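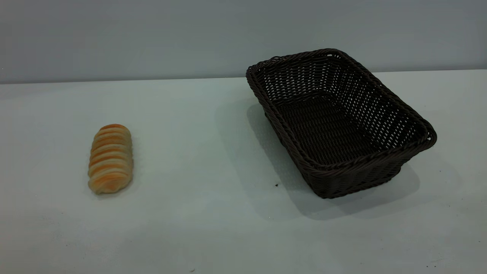 Search the guide… Go

4. Setting up your first dream log

Musent keeps dreams, tags the figures that turn up in them, and draws a chart of who keeps company with whom. It will not tell you what any of it means. People have written to us about this, some of them at length, and the answer is still no.

Before you start, finish section 3 (account and language). If you skipped the language step, your log will sort itself in Vietnamese, which suits Trí Tô, who wrote the sorting code, and may or may not suit you.

4.1 Create the log

1. Open Musent and choose New Log.
2. Give the log a name. "Dreams" is fine. You can change it later, and after a week of reading Jung you probably will.
3. Set the wake time. Musent opens a blank entry at this hour and closes it 29 minutes later.
4. Pick a figure set. Classic has Shadow, Anima, Animus, Wise Old Man, Great Mother, Trickster and Child. Plain has the same figures under names you can say in front of your family.
5. Press Save.

Note: The figure set can be swapped at any time, but tags you made up yourself stay as they are. A tag called "Uncle, but a heron" will not be converted to anything.

4.2 Enter a dream

1. Write the dream in the present tense, in the order you remember it. Spelling is not checked.
2. Select a person, animal or object and press Tag. An entry can be saved with no tags at all.
3. Fill in Feeling on Waking. One word will do.
4. Leave the Association box alone until evening. It stays gray until then anyway — Hạnh Võ insisted, and she has kept a log longer than the rest of us put together.

Caution: Do not tag everything as Shadow. The chart allows it, and what you get is a large black circle with your name in the middle. Support can't do much with that.

Caution: Tagging real people by their real names is permitted. So is sharing a log. Please check the second setting before you make a habit of the first.

4.3 Read the chart

The chart stays blank until the log holds 17 entries. With fewer than that, a single lively dream about a staircase will run the whole thing.

1. Choose View, then Chart.
2. Drag the slider to set the period.
3. Click a line between two figures to list the dreams they share.

A thick line means two figures appear together often. A dotted line means you joined them by hand in the Association box. If every line is dotted, the chart is showing your opinions, and you may find the journal template in Appendix B a better fit.

4.4 If something goes wrong

Error 701: the log is open on two devices. Close one. The entry with more words in it is kept.

Trickster appears in entries where you didn't tag it: Auto-suggest is on. Turn it off under Settings, Figures. We know how this one looks.

Imported Dradeck card readings show the wrong card: update the card list first, then import again. Readings made with the older deck need the patch described in section 9.

Musent Guide, section 4. Text by Khoa Đặng. Last revised April 26, 2019.

Contact | © Stanoser | Back to top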